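# Mugs, racks and a very small kitchen

Hi again! I finally sorted through the mug pictures, which I've been promising since June. Most of you know I have a weakness for mugs (there were 25 in the Oltcombe kitchen before I moved, and that was after I gave a bunch away), so this page is mostly me being happy about storage. I know, I know. But if you've ever opened a cupboard and had a handle come off in your hand, you'll get it.

A few things up front. I like a rack that sits out on the table, because I reach for a mug first thing in the morning and I don't want to be fishing around behind the cereal bowls at 6 a.m. I also don't like stacking. I stacked for years and chipped three rims on the same set -- the Dafis ones with the thin lip, which I loved and which they don't make in that size anymore. So everything lies down or hangs up now.

The black metal rack with the dowel is the style I keep coming back to. It takes up so little room, and I love that bit of wood with all the black!

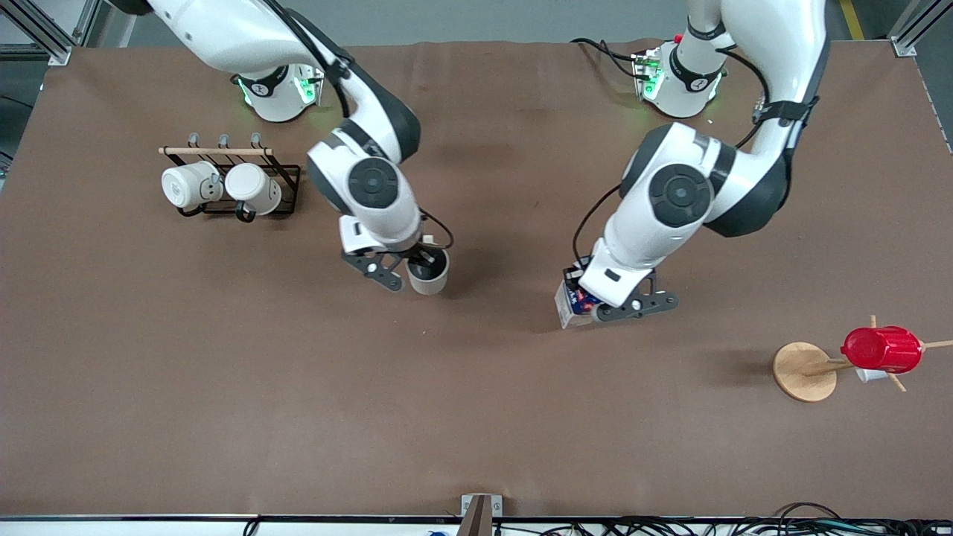
*Two white mugs lying on their sides in the rack, a beige one held just off the table, and a little white carton with blue and red printing.*

I'm a sucker for beige ceramic with a dark inside. Coffee rings hardly show, and it goes with everything. White mugs are the practical choice, I guess, and I do own plenty, but give me a beige one on a gray morning any day. The brown surface suits all of them, too -- I tried mine on a bright checked cloth once and the whole shelf looked like a diner.

Some notes for anyone setting up their own rack:

- Measure your fattest mug before you buy. My big Pirnport one is too wide for nearly everything.
- If they lie on their sides, turn the handles so they don't knock together. I fuss with mine until they sit right.
- Keep the hooks for the light cups. My Itilon espresso cups live on hooks and have been fine through 2 moves.
- Cartons and tea boxes go beside the rack, never on top. I learned that one with a full box of sugar!

Next up is the plate shelf, which is a mess, so give me a while. If you have a rack you love that fits under a low cupboard, leave me a note with the height of it.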